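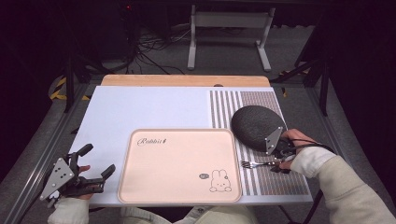 The place mat came back into Lai-ching Hsieh's house in May, after a good ten years in a drawer. She had been eating lunch at the counter, standing up, and one day she decided to stop.

"I had the mats from my mother-in-law and I never used them," she says. "I thought they were for company."

Hsieh teaches an evening class on table setting at the Trirnier adult school, in a room it otherwise uses for tax help. The class runs two hours and costs $138 for the term, tea included. When I asked what people want to learn, she said most of them live alone or with one other person and have no interest in where the oyster fork goes. They want a table they can set in a minute and clear in the same time.

Her students start with a mat, a fork and a tray. The mat marks out the place. On a white table this matters more than you might think, as plates and napkins tend to drift around on a plain surface. Gray and white stripes are a safe choice and go with nearly any dish. Hsieh likes the stripes to run away from the person eating, so that the fork can be laid along them and you can see right away if it's crooked.

The tray is where people show some personality. A pale peach one with the word "Rabbit" in dark script in one corner and a line drawing of a rabbit in the other might look like something for a child, but trays of this sort sell mostly to adults. Berwyn Gape, who buys tableware for Kellance, a shop with 2 branches and a mail-order list, says he was slow to catch on.

"I ordered plain ones for years," he says. "Then we tried a few with animals on them and I had to reorder before the plain ones had moved at all. People eat breakfast off them. They're not putting them away for the grandkids."

A raised rim is worth having, even a slight one. It keeps a spoon from sliding off on the way from the kitchen. Rounded corners are easier to wipe out. Gape tells customers to measure the table first and leave room beside the tray for the mat – he has taken back plenty of trays that were too wide.

Forks are a simpler matter. Hsieh asks her students to bring one from home, whatever they have, and to practice laying it down without a sound. She teaches the usual rule, fork to the left of the plate with the tines up, and then lets people ignore it. Hicham Zerouali, who is left-handed and has taken the class twice, keeps his on the right.

"My wife moves it back," he says. "I move it again."

Felt has found its way onto the table too, mostly in dark gray. It is quiet under a dish and doesn't scratch, though it holds on to crumbs. Gráinne Ní Mhurchú, who cuts and sews table goods under the name Skera, brushes hers with a dry clothes brush and washes them by hand in cold water, flat, no wringing. She says cotton mats can go in the machine but should be ironed while still damp, or the edges curl.

Hsieh sets her own table the night before now. Mat, fork, tray, and a cup turned upside down. In the morning she only has to make the toast.

The next term of her class is open for sign-up at the school office, room 2102.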